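Home | Data | Docs | Issues | Contact

Filed under: Datasets, Text and Language

# Stulosness Ward Notes Glossary

A plain-text glossary of terms, short forms and spoken phrases used in hospital paperwork, with an everyday English wording for each one. It was put together for translators and patient letter writers who get handed a discharge summary and have to turn it into something a person can read at the kitchen table.

Version 4 has 410 entries. Earlier versions are in the `old` folder and shouldn't be used for new work, as the column order changed.

## Where the entries come from

Most were collected by Ailbhe Nic Giolla and Rachid Salem from blank forms, staff handouts and published patient leaflets. No patient records were used at any point. The surgery section was drafted separately by Fiachra Cullinane and then merged, so its wording is a little more formal than the rest. We've left it that way for now.

Entries are sorted into 13 topic groups. The group name is in the `topic` column. Instrument words sit under `surgery-tools`.

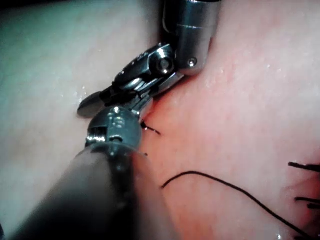
## Files

- `glossary.tsv`: the main table, tab separated, UTF-8
- `topics.tsv`: topic codes and their full names
- `retired.tsv`: entries taken out, with a short reason
- `check.py`: looks for duplicate terms and empty cells
- `CHANGES.txt`: what moved between versions

## Columns

- `id`: never reused, even when an entry is retired
- `term`: as it appears on paper, capitals kept
- `spoken`: how staff say it, if different
- `plain`: the everyday wording
- `topic`: one code only
- `note`: free text, often empty
- `source`: form, handout, leaflet or other

If a short form has more than one meaning, each meaning gets its own row and its own `id`. "PT" is the usual trouble. It can be patient, physical therapy or a clotting test, and all three are in the table. Don't join on `term` alone.

## How the plain wording was written

Each entry was drafted by one person and read by another. The target was a wording that a 13-year-old could follow. We avoided Latin where a common word exists, and kept the medical word in brackets where a reader is likely to hear it again at the next appointment.

"Suture" is given as "stitch" everywhere except in `surgery-tools`, where "suture needle" stays as it is with "curved needle used for stitching" in the `plain` column. Ultan Ó Flaithearta argued for dropping "suture" completely. The rest of us thought people would meet it on their aftercare sheets.
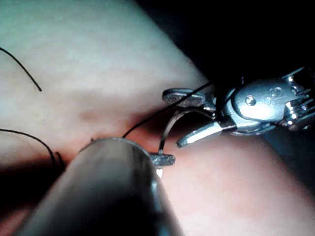
The same rule was used for "lesion," "edema" and "ambulate." "Unremarkable" was harder. Readers of the draft took it as rude, so the plain wording is now "nothing unusual was seen."

## Known problems

- Spelling is American, but 11 entries from the Doherty handouts still have British forms in the `term` column. They match the printed page, so leave them.
- The `spoken` column is thin outside the emergency and surgery topics.
- Drug names are not covered. There is a placeholder topic code for them with no rows.
- Some mental health wordings are under review. They are marked `REVIEW` in `note`.
- Excel will turn a few of the short forms into dates if you open the table by double-clicking. Import it as text.

## What it's for, and what it isn't for

Fine for translation memory, readability work, classroom use and spelling lists. It has not been checked for clinical decisions and should not be shown to patients as advice. Please also don't use it to rewrite letters automatically without somebody reading the result.

## Suggesting a change

Open an issue with the `id`, the current wording and the one you'd prefer. If it's a new term, tell us what kind of document you found it in. Don't paste text from a real letter, even with the name removed. Senan Moriarty goes through the issues on Thursday and merges the simple ones then. Anything that changes a topic code waits for the next version, planned for February.

## License

CC BY 4.0 for the tables. The script is MIT. Credit as "Stulosness Ward Notes Glossary, version 4."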